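Foire aux questions : le rangement de la table de repas
Vous êtes ici : Accueil > Atelier Canero > Questions fréquentes

Je m'appelle Remedios Samonte et je réponds moi-même aux messages. Le français n'est pas ma première langue, je vous prie d'excuser les petites fautes.

Par où commencer quand la table est encombrée ?
Commencez par un coin, et finissez ce coin avant de passer à un autre. Les bouteilles d'abord, les assiettes ensuite, les bols à la fin.

Peut-on laisser une bouteille de ketchup couchée dans une assiette ?
Pour quelques minutes, oui, si le bouchon est bien fermé. Pour la nuit, je préfère la mettre debout dans la porte du réfrigérateur. 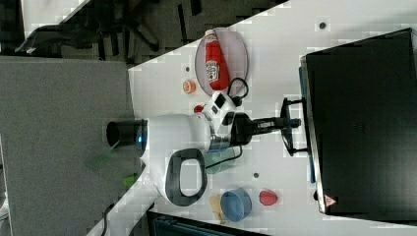
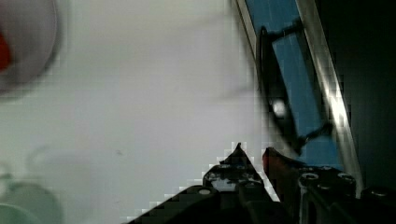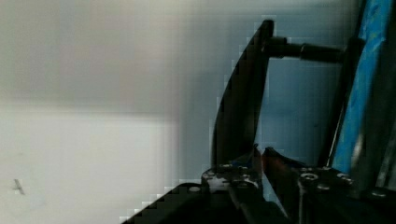

Vestari, le 4 décembre 2025

Quelle assiette choisir pour les sauces ?
L'assiette ovale rose pâle de la première photo convient bien, parce qu'une bouteille peut y être posée dans la longueur. Une assiette ronde fait aussi l'affaire si elle est assez grande.

Les surfaces claires sont-elles difficiles à garder propres ?
On y remarque chaque petit point sombre, c'est vrai. Je passe d'abord une éponge humide, puis un chiffon sec. N'employez pas de poudre abrasive, elle laisse un voile gris qui ne part plus.

Où ranger le bol bleu ?
Le bol rond bleu clair va avec les autres bols, sur l'étagère du milieu. Ne mettez pas plus de quatre bols l'un dans l'autre.

Quelle largeur faut-il prévoir pour l'étagère ?
La nôtre mesure 66 cm de large et 28 cm de profondeur. Avec une profondeur plus petite, l'assiette ovale dépasse.

Que faire des petits objets ?
Une boîte basse suffit. J'y mets tout ce qui n'a pas encore sa place et je la vide une fois par semaine.

Combien de temps faut-il compter ?
Au début, il m'a fallu presque 60 minutes pour la table et l'étagère ensemble. En novembre j'allais déjà plus vite.

Vendez-vous la vaisselle ?
Non. Pour les étagères, demandez la référence 326 chez Rungrueang. Les délais sont indiqués au moment de la commande.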